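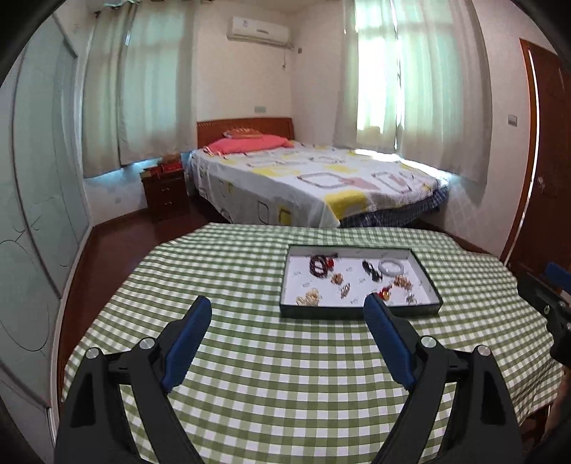
Home > Crafts & Hobbies > Jewelry Care and Repair
Print | E-mail this page
Reading time: 2 min

What cord should I use to restring a knotted pendant?

I have a gold-colored pendant on red cord with a small green bead above it. The cord is fraying where it goes through the bead. I'd like to redo the knots myself. The craft store has satin cord, waxed cotton and braided nylon, and I don't know which one to buy or how much.

Posted by tilstead_beads

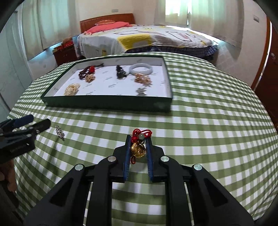
Tilstead, Thu 16 May

mendura44
Braided nylon. Satin cord looks nice but it snags and goes fuzzy. For one pendant with knots above and a tail below, cut 90 inches. You will have some left over, but short ends are miserable to work with. Take the old cord to the store and check that the new one is the same thickness. If it's thicker, it may not go through the bead doubled.

Don't pull the old knots apart until you have looked at both sides and drawn where the cord crosses. Pin the new one to a foam board and tighten a little at a time. Melt the ends with a lighter after trimming, well away from the bead.

cleris_knots
I agree on nylon, but I would not use a lighter on a first try. It leaves a brown spot on red. A dot of clear fabric glue holds fine if you leave it 30 minutes. Also wash your hands first, red cord shows every bit of grease.

rugemalira
waxed cotton works too, mine has been on since September

Filed under: cord, knotting, pendants, restringing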